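Notebook – table props and surface tests, March

Sunday, 10:40. Set-up for the soft surface runs, second layout.

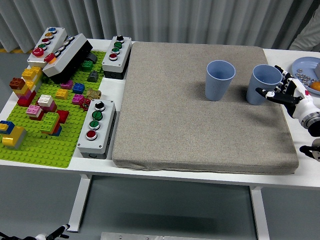

The old layout had everything on the bare table top and the cups slid whenever somebody leaned on it. Moved to the gray cushion for this round. The cover is a woven fabric with a bit of nap to it, so there is more grip under the base of a cup than on the white top, but the surface gives and a tall light object does not always end up standing straight. That is the thing to measure.

Cups: the light blue ribbed ones, plastic. Both near the back of the cushion for the start position. Henrike Wegener wants the right-hand one close to the edge because the padding rounds off there. Agreed, but mark the position. Last time we argued over a finger's width afterwards and had no way of settling it.

Tilt check before starting, digital level across the rim of each cup, empty:
left cup, 2 degrees
right cup, 8 degrees
The right one is the rounding of the cushion, as expected. Rotated the cup by 90 degrees and read again, same value, so it is the cushion and not a bad cup.

Plate with the small metal nuts stays behind the cushion. Nuts go back on the plate after each run, not in a pocket and not in the Erel drawer. The orange piece stays on the plate with them.

Button boxes: still on the left with the bricks. The one with the big red mushroom button is at the back left corner. The two with selector knobs are to be left upright, one by the cushion and one at the back. The tipped one on the green baseplate lies at an angle on purpose, do not straighten it between runs. Labels are still missing on all of them. Tkachenko has the label printer, ask for it back.

DUPLO: stays on the baseplate. Sorting by color was tried on the Galberg table and took longer than the test itself. Not repeating that. Stray bricks go anywhere on the green plate, and the cushion has to be clear of them, one brick under the cover edge is enough to spoil the tilt reading.

11:55. Run 17 done. Readings drift upward slowly at the right cup position. Probably the filling settling where the load has been. Turned the cushion over, readings back to the starting values. From now on turn it at the start of each block and write down which face is up. Faces are not marked. Chalk does not hold on the fabric, try a stitch of thread in one corner.

Curtain: keep it closed. With it open the light from the window puts a hard shadow across the cushion and the cup edges are difficult to judge by eye.

To do
– thread mark on cushion, one corner, one face only
– tape marks on the table for the cushion corners
– get printer from Tkachenko, label boxes
– ask Stillberg whether they have the same cushion in a firmer filling
– repeat the right cup position with some weight in the cup, water is out, use nuts

Henrike has the level until Monday's block.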